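Speaker notes: House rules for paper handling with a five-digit hand
Rizwan Liyanage, Draren
11/20/18

Slide 1. Title

Say who I am and where I work. Mention that Hashini Dissanayake wrote the first version of these rules and that I only maintain them now. Questions at the end, but stop me if a term is unclear.

Slide 2. Why paper

We started the Omura work with rigid parts. Paper came later and our old rules did not fit it. A rigid part stays where you put it. A magazine has a spine, the pages curl, and a glossy surface throws light back at the camera. The general safety standards cover the people near the robot, and we follow them. They say very little about how to treat a page, so we wrote our own sheet. It has four rules.

Slide 3. Rule one: touch before you turn

Fingers go down flat and side by side before any sliding or lifting is allowed. The thumb stays out to the side until the fingers are set. Give people a moment to look at the slide.

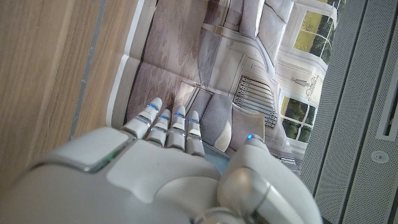
Fingers flat on a glossy page, thumb touching the paper beside them.

Point out the wrinkles in the paper. Gloss stock buckles easily and the operator should look for that before giving the next command. If the buckle grows, back off and start over. Do not push through it.

Slide 4. Rule two: set the force limit for the paper, and write it down

The limit goes in the log before the first contact. We keep one setting for newsprint and one for coated stock. Debashish Sultana went back through 1758 logged contacts, and 50 of them had no force limit recorded. Most of those pages were fine. We still threw out the runs, and people were unhappy about it. Expect a question here.

Slide 5. Rule three: know where the page ends

The operator marks the page edge and the center fold before the run. Fingertips stay on the printed side of the fold unless the task is a page turn. Anything built into the table or standing next to it gets marked too.

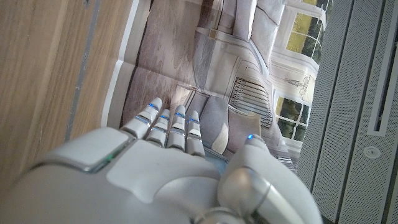 The wrist camera is good for this check, with one warning. The hand blocks a lot of its own view, so an operator can believe a fingertip is down when it is still hovering. Our rule is that contact is called from the force reading. The picture is the second check. Theerawat Srisuk wanted it the other way around and we tried that at Alemayehu for most of December last year. We went back.

Slide 6. Rule four: retire the magazine

Each copy is retired after 500 contacts, or sooner if there is a tear. Worn paper is softer and gives results you can't compare. Write the count on the back cover.

Slide 7. What we still argue about

Lighting. The sheet says "soft light from above," which is too loose. Silvana Falcão is drafting better wording with the Plullis people. Skip this slide if short on time.

Slide 8. Contact and copies

One-page version of the rules is on the table by the door. Take one.

Recent talks
Writing a stop rule operators will use
Log sheets for shared test benches
Coated stock and newsprint: setup notes

This site uses cookies to remember your settings. Accept | Decline

Contact | © 2018 Draren | Back to top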